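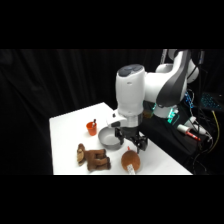
Skesell object sets: progress note, October 2024

To: Rhys Gilchrist
Re: small grant, second half

Rhys, short one, sorry, the long version got eaten by the grant portal and I'm not retyping all of it. Main points.

Where we are. Plan was 8 tabletop sets, everyday things mixed with soft toys. 2 signed off. The rest are sorted into boxes but missing bits, mostly cups. Nakano sent the wrong size again and we've asked for a swap. No date from them yet.

Money. 500 granted, 298 spent. Nearly all of that on bowls, cups and toys, plus postage. Receipts are in the Org folder under Skesell. One is a bad scan, will redo.

The table. White top stays, black curtain stays. We looked at a patterned cloth back in March and dropped it, too busy, you lose the small stuff. Everything in the sets now gets tried on the white before it goes on the list. Pale things do badly. Had to pull a cream saucer and a white egg cup that I rather liked.

Set with the monkey. This is the one you asked about. Kept it small on purpose: a gray bowl, an orange cup with a utensil standing in it, the plush monkey. Soft next to hard, something that stands up next to something that lies flat. The orange helps a lot, you find the cup straight away. Still arguing over weather the utensil counts as its own item or goes on the list with the cup. I say its own item. The Sternuren people list theirs seperately too and it makes the checklists easier to compare.
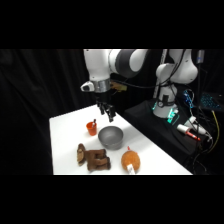
Monkey set laid out on the white table.

Not done:
Labels for the boxes. Printed, not stuck on.
Item list for the monkey set, needs the utensil question settled first.
Spare plush toys. Found a source, waiting on a price.
Washing instructions for the soft things. I have a half page, needs checking.

Slower than planned: the sorting. I budgeted an afternoon per set and it's closer to a full day with the labels and the list. Would like to move the handover of the last boxes back if you can live with that. No extra money needed, what's left should cover the cups and spares unless postage goes up.

Need from you: ok on the later handover, and a yes or no on the utensil. Email is fine. I'll send the finished item lists when the cups are in.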